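Sastier replacement pads and pivot kit for hand-held grippers - review

Reviewed by Murdo Pringle

I look after the hand-held grippers at a small workshop in Brumarthorpe. They get used most days for picking and placing, and the first parts to go are always the pads. The old ones had gone shiny at the tips and the linkages had picked up some side play, so in February I ordered the Sastier service kit through Sandhu.

The kit costs $664 and covers 2 grippers. You get moulded blue pads, pivot screws, washers, a small tube of grease and a folded instruction sheet. There is no driver in the box, and the screws need a good one.

Fitting is simple enough. Take the old pads off, clean the seats, then do one pivot at a time so the links stay in order. My first gripper took most of a morning. The second was done before lunch. The sheet says to tighten the pivots fully, but I found the jaws went stiff that way. Backing each screw off slightly fixed it - put a dab of threadlocker on it first, as the kit doesn't include any.

Check that the pads mirror each other before you do the last screw. I had one sitting a little low and had to redo it. Kiran Srivastava ran the grippers for 10 shifts afterwards and had me adjust one pivot in that time.

For a setup check I like a shallow plate and some fruit on a cloth. Wide, low items show up poor pad alignment, and round ones show up poor grip.

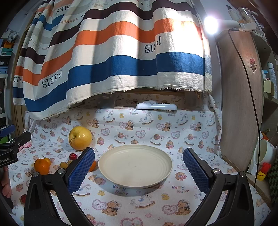 New pads at the plate, jaws open wider than the rim.

Grip on smooth fruit is better than it was with the worn pads. Thin rims still need a careful approach. My main complaint is the instruction sheet, where the diagrams are too small to read at the bench. Sandhu emailed me a larger copy when I asked.

Four out of five. I've ordered another kit for the spares drawer.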